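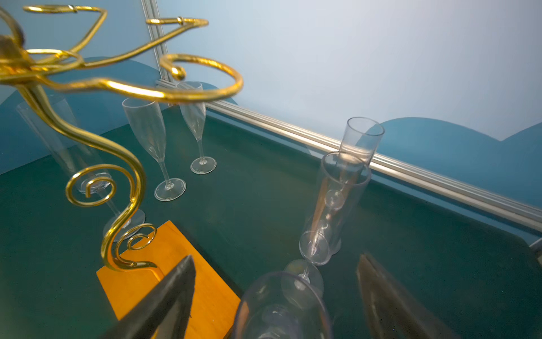 Gold wire glass holder on its orange wooden base, clear plastic glasses on the green table.

29th September. Glass holder, second look

Vesela Mladenović wants a yes or no on the holder before we order more for the Ninholm shelf. My answer so far is a maybe, leaning no.

The supplier's sheet (Starkix, a single page, mostly adjectives) says it will "display and protect a full set of stemware." I don't believe the protect part. It's bent wire with a shiny gold finish. A glass hangs by its foot with the bowl down, and whatever keeps it there is the shape of the curl and a bit of luck. The finish I have no quarrel with. Whether it still looks like that after a summer of wet hands is another matter, and the sheet is silent on it.

Things I'd want to know before saying yes:

Does a glass hung on one side pull the whole thing over? The base is a small slab for something with that much going on above it.

Do thick stems fit as well as thin ones? The sheet gives one stem size and calls it universal. I've been told things were universal before. The July rack was universal and took exactly one make of glass.

Can you take one glass off without knocking its neighbor? At home you'd do this with one hand, holding a bottle in the other.
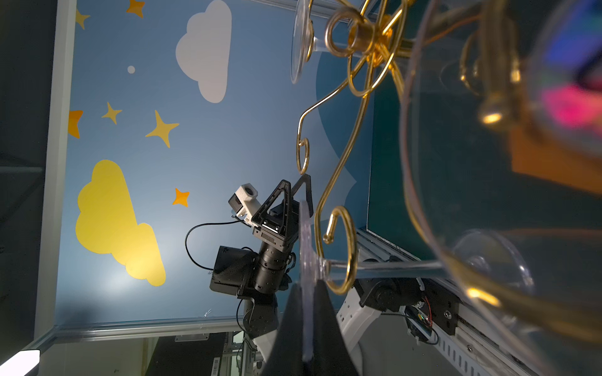 Fadi Najjar thinks I'm being hard on it. His view is that a person buys one of these for how it looks with the lights on, and if it holds the good glasses at a party twice a year it has done its job. Fair enough, but then the sheet should say so. "Protect" is a word people act on. They'll put a grandmother's crystal on it, and I would like to hear how the complaint gets answered.

He also points out that plastic glasses are the wrong thing to judge by. I agree with him there. Plastic weighs next to nothing, so a holder that stands steady with plastic on it has told us very little. I've asked for 15 real ones from Stokham, mixed shapes, nothing precious. Until those come I'm not writing down a verdict on balance, whatever anyone says at lunch.

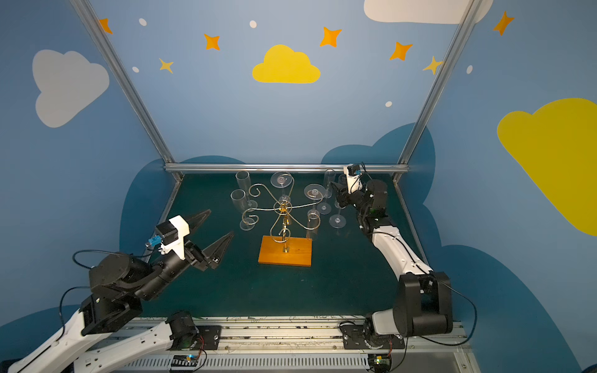 Storage is my other doubt. The catalog pitches the holder as a space saver, and I can't see how. The curls go out in several directions, so you have to leave clear room on every side just to get a hand in, and glasses standing on the table take up floor space but at least stay inside their own outline. We've got six clear glasses set out around it, and I'd bet they would go into a plain cupboard in less room than the stand wants by itself. Fadi says nobody puts a showpiece in a cupboard. Then don't sell it as a space saver.

Cleaning: not tried. All those small spirals look like a place for dust to live. A cloth won't get into the tight ones, so it's a brush or a rinse, and I don't want to rinse anything with a wooden base. Ask Starkix what they recommend and get it in writing.

Price: 39 each, less if we take 1000, and we are not taking 1000.

To do
- hang the Stokham glasses one side only, then both
- thick stem, thin stem, short stem
- borrow the Bühler scale and weigh the stand bare
- Vesela to ask whether the base comes off for packing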